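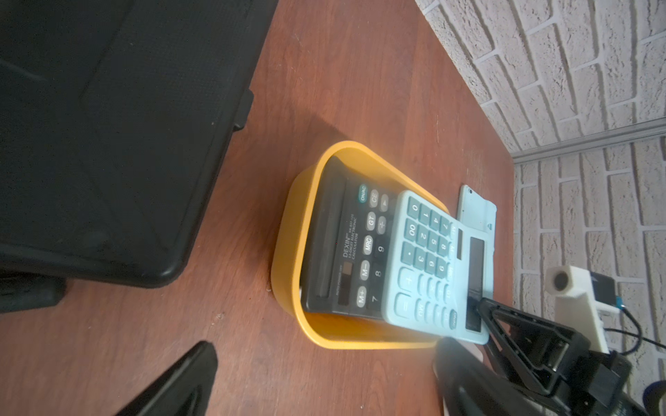 Komunau_Pete wrote:
Need a storage method for desktop calculators between stocktakes. We keep 13 of them at the Gerdale site and they come out in September, then go back on a shelf. At present they go in shallow plastic trays, stacked on top of each other. The black DEXIN 12-digit lying flat at the bottom is fine on its own. The mint one goes on top at an angle, half over the rim, because its flip cover hangs out the side and the two won't nest. Each has a solar strip near the display. Question is whether to store them face up, face down or on edge, and whether stacking does any harm to the keys.

farahani_k wrote:
On edge, covers closed, divider between each. Stacked face up, the weight of the upper unit bears on whatever key stands highest. Rubber keys take a set if held down for months.

Mendside Stores wrote:
Disagree on the key set. We had 50 in a carton for two years, stacked flat, and tested every key afterwards. No sticking. Cracked cover hinges were the real loss. Anything with a flip cover should not be left open over a rim.

farahani_k wrote:
Were yours hard plastic keys or rubber? It matters. I would also take the cells out if they are dual power. A leaking button cell ruins the contacts and you won't know until the next count.

Komunau_Pete wrote:
Don't know about cells, haven't had the backs off. Covers close flat on the mint ones. Tray inside depth isn't enough for on edge with a lid fitted.

Jaruwan Jitpraphai wrote:
Then use a deeper tub and leave the trays for handing out at the desk. Corrugated card works as a divider, cut to the height of the tub. Label the tub by colour of calculator so the mint ones stay together. Keep it out of direct sun, as pale plastic yellows.

Mendside Stores wrote:
Card is fine in a dry room. In a shed it draws moisture. Use foam sheet.

farahani_k wrote:
Agree on the foam. Still wouldn't stack them.

Komunau_Pete wrote:
Going with a tub and foam sheet. Will check the backs for cells on Monday.

Print this thread | E-mail this thread
Contact the moderators | Copyright Komunau Forums | Back to top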